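Umora Markets Revises Margin Terms on Currency Pairs

Umora Markets has notified account holders that margin requirements on a group of minor currency pairs will rise in February. The change applies to nine pairs, all of them quoted against the Scandinavian or Central European currencies. Requirements on the major pairs, including EUR/USD and GBP/USD, remain as they are.

Under the new terms, clients must hold 6 percent of the value of an open position in the affected pairs. Positions opened before the change will be moved to the new rate at the close of the New York session, 5:00 p.m. Eastern time. Accounts that fall short will receive a margin call in the usual manner.

In its notice, the firm cited wider spreads and thin overnight trading. Brarnus Clearing, which settles the firm's retail business, raised its own collateral terms for the same pairs last month.

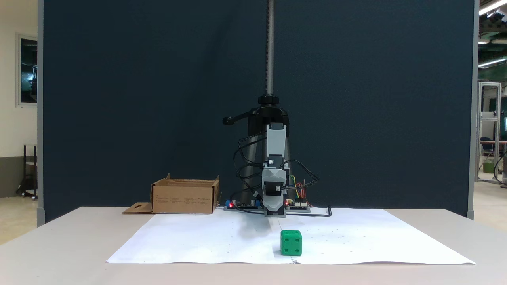 Effect on Clients

Umora stated that 223 accounts currently hold positions large enough to require added funds. Those clients have been contacted in writing. Transfers received by noon Eastern time are credited the same day.

Katsaros Research, in a note to subscribers, described the increase as moderate and said that it expects other brokers to follow. The note left its outlook for the dollar unchanged and repeated its view that the euro will trade in a narrow range until the next round of inflation data.
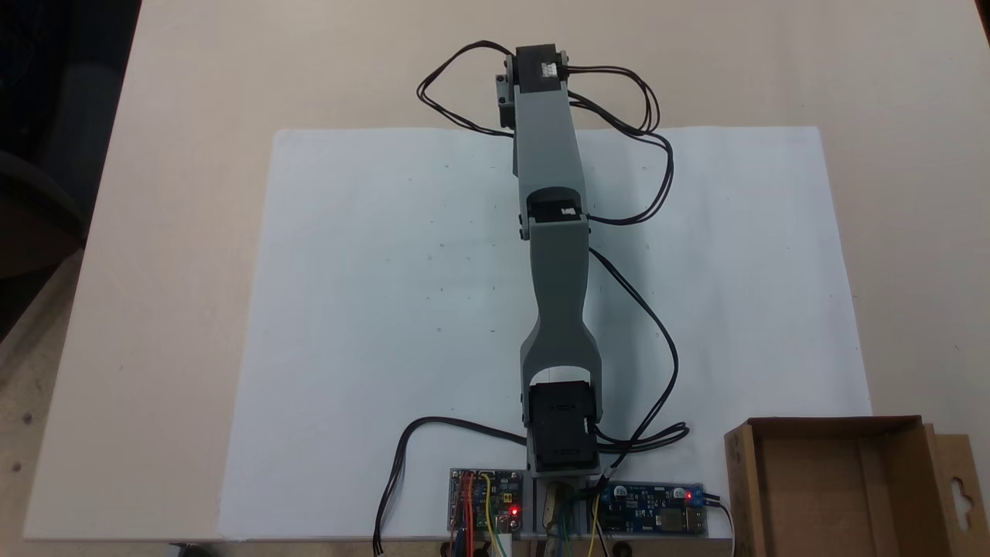 A gray robotic arm on a large sheet of white paper.

Clients who use the Rarnunance trading platform will see the revised figures in the contract details window. Standing orders in the affected pairs remain valid and do not need to be entered again.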